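Wanted: families who argue about bedtime (so, families)

Posted 2023-07-11

Hi! I'm looking for parents, grandparents, foster parents, stepparents and whoever else is on pajama duty to take part in a little project I've been cooking up since my youngest decided that sleep was something that happened to other people.

It's called the Prultano Bedtime Diaries. Prultano is the name of the imaginary country my kids go to when the lights are out (it has a king, but he's a duck) and I couldn't think of a better title. What I want to do is collect short, true, everyday accounts of how the last hour of the day goes in lots of different homes, and turn them into a free booklet for the waiting rooms and libraries in Irndale and Brarnside. No experts telling you what to do, no sticker charts unless you happen to use one. Just what people really do when it's 8:40 and somebody needs a fourth glass of water.

I ran a small version last year on toddler mealtimes. That booklet ended up being passed around a lot more than I expected, mostly thanks to the page about the mom who served everything in a muffin tin for a month. A few people wrote to me afterward and asked for a bedtime one, and it took me this long to get organized.

Who I'm looking for

You can join if you have at least one child between two and ten living with you for at least part of the week. Shared custody is fine, and I'd love to hear how it works when there are two houses with two sets of rules. Single parents, please sign up, you were badly underrepresented in the mealtime booklet and that was my fault for only holding the meetups at 6 p.m. (What was I thinking?)

You don't need to live in Irndale. Brarnside people are very welcome, and if you're farther out you can do the whole thing by email and skip the meetups. You don't have to be a good writer either. Spelling mistakes get fixed, and if you'd rather talk than type, you can send me voice messages and I'll type them up myself.

And please don't wait until your evenings are going well. If your kid sleeps like a log, great, tell me about it. If you've spent the whole summer lying on a bedroom floor holding a small sweaty hand through the bars of a crib, I want you even more.

What you'd be doing

The diary runs for two weeks in September. I picked that month on purpose, with school starting up again and everybody's schedule a mess. Each evening, once the kids are down (or once you've given up), you write a short entry of up to 100 words. That's really not long, it's less than most of the texts I send my sister. Tell me what time you started, what went sideways, what you tried, what the kid said. Kid quotes are my favorite part. Mine told me last week that she couldn't close her eyes because they were "still full."

You can miss nights. I'll bug you once, nicely, if you've missed three in a row, and after that I'll leave you alone.

There are also two meetups, one before we begin and one after. We hold them in the back office at Väisänen, the stationery shop on the corner across from the Irndale post office, and they've been very kind about letting us in after closing. Go through the side door and up the ramp, strollers fit. There's a rug in the corner for the kids, I bring crackers and markers, and you can leave your diary folder there between meetups if you don't want it lying around at home where a curious seven-year-old can read what you wrote about him.
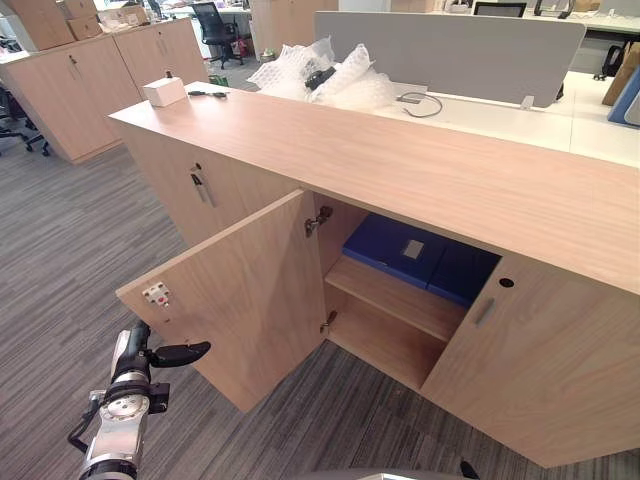
Low cabinet with the left-hand door open. The lower shelf is free.

The first meetup is mostly practical. I hand out folders and a pen, go over the privacy stuff, and we each tell one bedtime story, the real kind. The second one is for reading a few entries out loud if you feel like it, and for voting on the cover. Each runs an hour and a half, though last year's people tended to hang around by the door with their coats on for another half hour.

What you get

Everyone who finishes gets a $100 grocery card and two printed copies of the booklet. "Finishes" means at least ten entries out of the fourteen nights, and coming to one meetup or having one phone call with me. If you do fewer than ten I still want them, I just can't give you the card. The money comes out of a small local grant and I had to put a rule on paper somewhere.

I can't pay for babysitting, sorry. Bring the kids. Bring the baby who screams. We've had worse.

Privacy

I don't print names, not yours and not your children's. You choose a nickname for each kid (last time there was a Biscuit, a Boss and a Lord Pajamas) and I take out school names, street names and anything else that would give you away. You see your pages before they go to the printer and you can cross out whatever you like. You can also pull out completely until the proofs go off, no explanation needed.

If you have a partner, please ask them first! Last year I had one dad find out from the printed booklet that his pancake method was considered controversial at home. He was a good sport about it but I'd like to avoid a repeat.

I don't want photos of the children, and I don't want medical details. If something about your child's sleep is really worrying you, please take that to your doctor, I'm a mom with a stapler.

How to sign up

Pick up a form at the counter in Väisänen or at the Brarnside library desk, fill it in and drop it in the box beside it. The form asks for:

your first name and a phone number or email
the ages of your kids
which evenings you can't make
whether you want to write or record
one sentence about last night's bedtime

That last one isn't a test. I just like reading them, and it helps me get a mix, so I don't end up with all babies or all third graders.

I had 112 people ask about the mealtime booklet and I couldn't take anywhere near all of them, so if you don't get a place this time I'll put you first on the list for the next one. I'm leaning toward a booklet on getting out the door in the morning, but I'm open to being talked out of it. Everyone who fills in a form hears back from me by the end of August, yes or no.

Questions can go on the back of the form. I answer after nine, when my own house is quiet, or at least when the duck king has stopped giving orders.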